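Holding Temperature and Game-Day Demand for Slow-Smoked Pork at a Sports Bar
Student project report, Food Service Operations
Authors: Ojārs Sepp, Ilze Grīnberga

1. Background

Kestov is a sports bar with one smoker and a kitchen line of 3 cooks. Its barbecue special is sold mainly during televised basketball and baseball. Pork shoulder goes into the smoker overnight and must be ready before the first game, so the quantity is fixed long before the size of the crowd is known. In February the kitchen ran out on several game nights and discarded meat on others. The project looked at two questions: whether demand can be estimated from the game schedule, and how long cooked pork can be held before quality drops.

2. Method

Sales records were exported from the register system (Kimatell) for 29 game nights. Each night was coded by sport, start time, and whether a local team played. Portions sold were counted from opening to the end of the last game. Nights with private parties were left out before export.
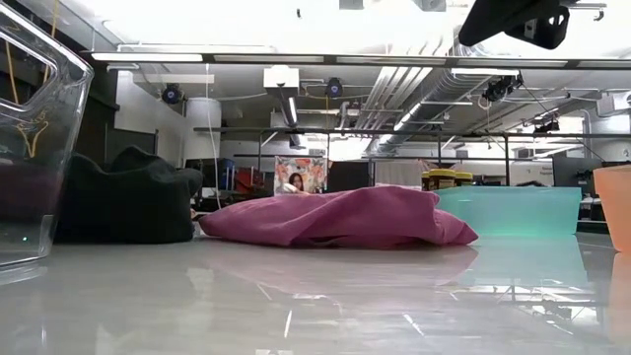
Holding tests used the kitchen's own warming cabinet, set to its normal level. Pulled pork was stored in covered pans with a measured amount of cooking liquid. A sample was taken every 30 minutes and scored by the cooks for moisture and texture on a five-point scale. The cooks were not told how long each sample had been held. Core temperature was logged at each sampling with a probe thermometer, checked in ice water at the start of every test.

3. Results

Start time explained more of the variation than the sport did. Evening basketball with a local team gave the highest sales. Afternoon baseball gave the lowest, and the orders were spread evenly over the game. In basketball most orders came before tip-off and at halftime.

Moisture scores stayed level through the early samples and then fell. Pans with added liquid held longer than dry pans. All logged temperatures stayed above the kitchen's required minimum.

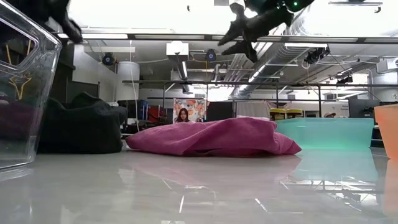 4. Discussion

The simplest change is to base the overnight load on start time and local team, using a one-page table. Applied to the recorded nights, the table would have reduced discarded portions by 20 percent. This figure assumes that guests who found the special sold out would have ordered it, and the register data cannot confirm that.

The scoring panel was small and the cooks knew the product well. A panel of guests might score differently. Only one cut was tested, and ribs should be treated separately.

5. Further work

A second bar, Ruchti, has agreed to share its register data for the baseball season. Its smoker is larger and it pulls the pork to order, so the holding tests would need to be repeated on whole shoulders.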